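I went back to the Heffernan last weekend to see the rehung decorative arts rooms, and I've been grumpy about the labels ever since.

The collection is lovely, let me say that first. There's a case of small enamels I could have stood at for an hour, and the old Tirkmont glass is finally out of storage – 73 pieces, and most of them haven't been on show since I was at school. So it's a real pleasure to have them back. What I can't get past is that they've taken nearly all the words away.

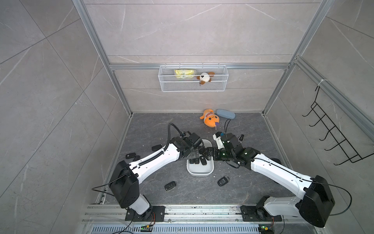 The old labels weren't pretty. They were typed on cream card, they'd gone a bit yellow, and they told you how a thing was made, what it was made of, where it had been mended and who'd had it before the museum did. The new ones give you a title, a date and a number to punch into the Nimovex guide on your phone. I tried it. I got through 4 objects before I gave up, and I'd spent more time looking at my own screen than at a bowl somebody blew and cut by hand.

I know the argument for it. People don't read labels, a wall of text puts visitors off, let the object speak for itself. Well, some objects can and plenty can't. If you've never been told that the pattern on a cameo glass vase was carved back through a white layer to the blue underneath, you'll very likely think it was painted on, and you'll walk right by.
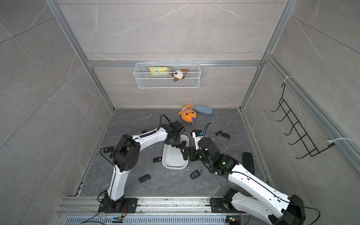

Display people will tell you the setting does the explaining, and I half agree with them. Put anything on a plinth under a good light and we all go quiet and respectful. But context is a slippery thing. Take a little plush dog with brown ears and sit it in a wire basket near a bag of snacks, and I read it as somebody's everyday clutter. Give the same dog its own case and a spotlight and I'd start wondering which workshop it came from. The lighting can tell me to pay attention. It can't tell me what I'm paying attention to, and for that I want a sentence or two in plain words, at a height I can read without crouching.

And please, some colour contrast! Pale grey lettering on a slightly paler grey wall is no use to anyone over fifty.
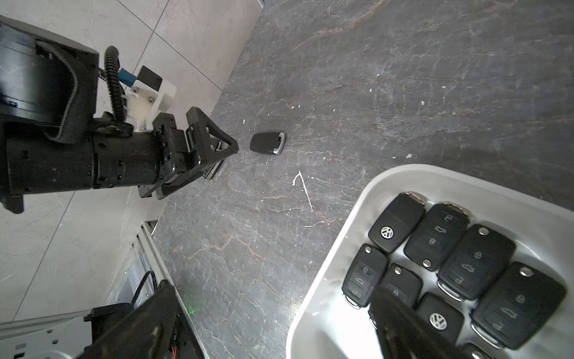 The Tronent gallery down the road manages it with a fraction of the money. They keep the short label on the case and leave a printed booklet on the bench, and I've watched kids pick that booklet up and drag their parents back to look at something again. It costs them next to nothing.

The Heffernan says the rooms will be reviewed in December, so I've filled in the comment card, both sides.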